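Opinion > Workplace > Shared Spaces

The Shared Table Deserves a Cloth and Flowers

By Denise Horrocks

Most workplace guidance on shared tables concerns what must be taken away. Staff are asked to remove cups, tools, food and paper at the end of each day, and the table is judged by how bare it looks. It is the view of this writer that such guidance is incomplete. A table used by many people should also be given something that stays.

A cloth is the simplest choice. It marks the part of the surface meant for work and softens the sound of objects being set down. Blue is a sensible color, as it shows crumbs without showing every mark. Flowers should follow. 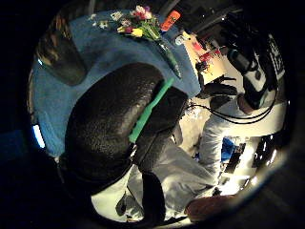
The usual objection is cost. At Holtance, where I advised on shared rooms until last May, the yearly allowance for each table was 151 dollars, and the cloth took 19 of them. The rest went to flowers and vases. No department asked for the money back.

A second objection is more serious. Flowers take up room, and people with work to do need their elbows free. The answer lies in placement. A narrow vase at the far edge of the cloth leaves the middle open for the hands. Tape, pliers and a snack may keep to the bare wood at the side, where they can be reached without crossing the work. A banana beside a roll of tape is no failure of order. It tells us that the table is in use.
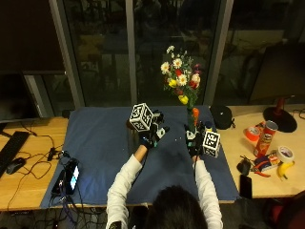 Guilan Jiang wrote to this page to disagree. In her experience a cloth slides, gathers dust and is washed by the same person every time, and a plain wooden top wiped at noon would serve everyone better. She would keep the flowers, but on a windowsill.

The point about washing is fair, and a written rota should settle it. On the windowsill I cannot agree. Flowers placed there belong to the room, and the people seated at the table have their eyes on their work.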